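Pre-purchase inspection checklist: used two-arm bench cell, with my comments

I filled this in while I was walking around the cell with a clipboard and a coffee, so the comments are longer than the form wants them to be. We're planning to buy one bench setup this budget year and maybe a second one in June, and I'd like whoever reads this to know what they'd be paying for. The job we want it for is sorting flatware after the wash, which is dull, constant work and a good match for a slow, patient machine (I hope!).

Ratings: OK / FIX / ASK. FIX means we put money against it. ASK means I want an answer from Drakov before we sign.

1. Paperwork

1.1 Quote matches the parts list - ASK
The quote lists 2 arms, the bench, the enclosure and a spares kit. The spares kit has no contents listed anywhere. I've asked for a line by line list, and if it comes back as "assorted hardware" I'm going to be grumpy about it.

1.2 Warranty in writing - OK
It's short, but it's there, and it covers the joints. Grippers are treated as wear items, same as everybody else does it. Budget for that.

1.3 Manuals - OK
One printed, one on a stick. The printed one has somebody's lunch on it. Fine by me.

2. Bench and enclosure

2.1 Work surface big enough for our job - OK
I'd worried about this one, and I'm not worried now. There's room for a tray and a decent spread of loose pieces with open space left over. If we go to bigger trays later it gets tight, so please don't let anyone promise the kitchen folks a bigger tray.

2.2 Walls and surface easy to wipe down - OK
Plain and pale, which I like, you can see the dirt. There are a few small tan and reddish marks near the front left corner of the tabletop. I'd like to know if they come off before we take delivery, so put that on the list for the second visit.

2.3 Front ledge - ASK
The middle of it has a slightly uneven, shiny finish. It may be nothing at all. I'd still like Drakov to tell me what it is, mostly so I can stop thinking about it.

3. Arms and cables

3.1 Base plates - ASK
Both arms sit on black plates on the front ledge. I want the torque figures for the mounting bolts, and I want someone to put a wrench on them in front of me. I'm told this is a perfectly normal request, so I'm making it.

3.2 Cable routing - FIX
My big one! The purple cables follow the arms, and then there's a big loose loop on the left part of the ledge and another one running out to the right. I can just see a sleeve catching on that. Saris quoted us $67 for a set of clips and sleeving, and I've put it straight in the budget without waiting for a discussion. Cheapest line on the sheet and probably the best value.

3.3 Small wires at the bases - FIX
Thin red wires on the left plate, small red and orange ones at the right end of the other. I want covers over both. Ask Saris if they can do it on the same visit, so we only pay the call-out fee once. 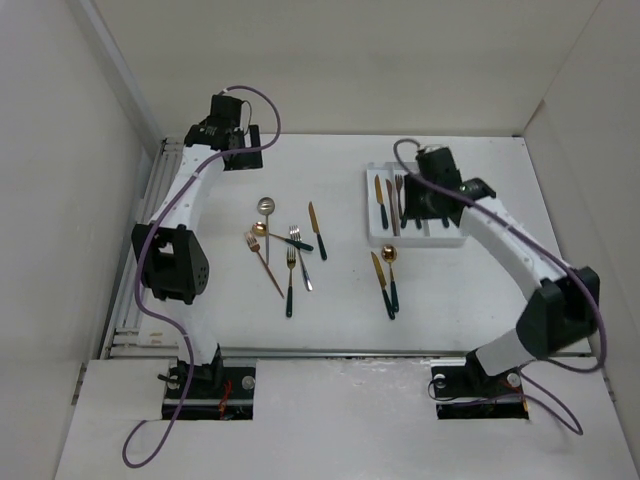

I went back and forth on how much to spend on grippers, so the next part is a bit of a ramble. Skip to section 5 if you only want the money.

4. Grippers and our actual flatware

4.1 Gripper condition - ASK
Both are black assemblies with the cable passing close by, and the left one has a thin looping wire hanging next to it. I'd like that wire tied back. I'd also like to know how many hours these have on them, and the seller's answer so far is "not many", which isn't a number.

4.2 Handles thin metal things - ASK
We need it to cope with mixed sets: silver, copper-colored, and the gold ones with the dark green handles that the events side is so fond of. A slim handle and a chunky handle are different problems for a gripper. My question for Drakov is whether one set of fingers does both or whether we're buying two sets. If it's two, the budget changes, and I'd rather hear it now.

4.3 Overlapping pieces - ASK
Flatware does not arrive in neat rows. The acceptance test has to include pieces lying across each other, like a spoon over a fork, and I've written that in. Please don't let it get bargained down to a tidy layout.

4.4 Tray - OK
White divided tray, lengthwise compartments. Simple. I'd buy a few spares from Munley while we're at it - trays walk off.

5. Money

5.1 Installation and training - OK
Kapoor came in at $846 for setup plus a half day of training. I thought that was fair. The other bid didn't include training at all, and we'd have paid for it one way or another.

5.2 Set aside for wear parts - FIX
Nothing in the draft budget for this. Add a line for replacement gripper fingers and one for cables.

5.3 Second cell - hold
My feeling is we run the first one for a good while, write down every stoppage and then decide. I know there's a bundle price. I'm still saying hold.

6. Before signing

Spares kit list received
Gripper hours received in writing
Bolts checked with us present
Cable clips booked with Saris
Acceptance test wording agreed, overlaps included
Marks and ledge finish looked at again

Result: go ahead once the ASK items are answered. Copy of the marked-up quote is in the shared folder, under equipment, next to the old dishwasher one.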